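My gear bench at home used to be where single insoles went to die. Between four pairs of hiking boots and the old Barkance slippers I wear in the garage, I could never find a matching left. So one December I gave up a long shelf to soles and liners, and I'm so glad I did!

Lay them flat, with a bit of space between them, and keep them off the floor. I pick each one up by the heel end and tip it upright to check the rim and the toe (you'd be amazed what hides down in the toe). Crumbs and grit come out with an old toothbrush. Wipe with a barely damp rag, then leave them overnight, well away from the heater.

A bright shelf helps a ton, too. Black on yellow is so much easier on my eyes than black on brown! 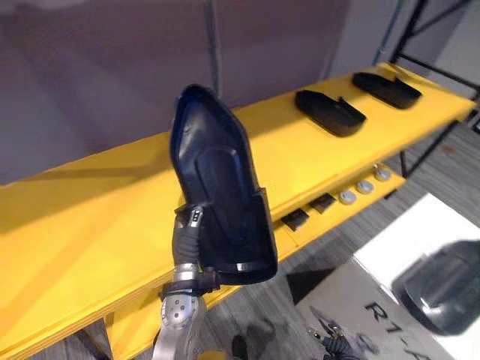
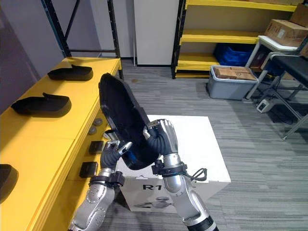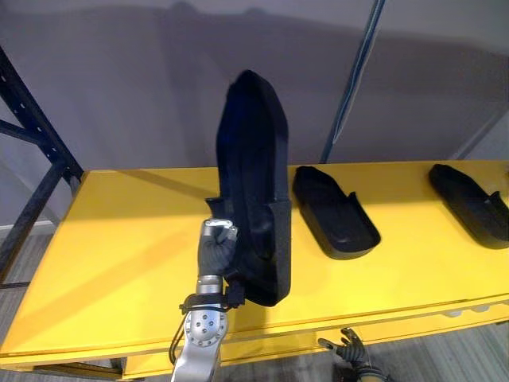
Posted by the Clemirdale Shed Notes editor

Write the shoe size on the underside in silver marker before you put a pair away. Mine rubs off after a while, so I redo it every December.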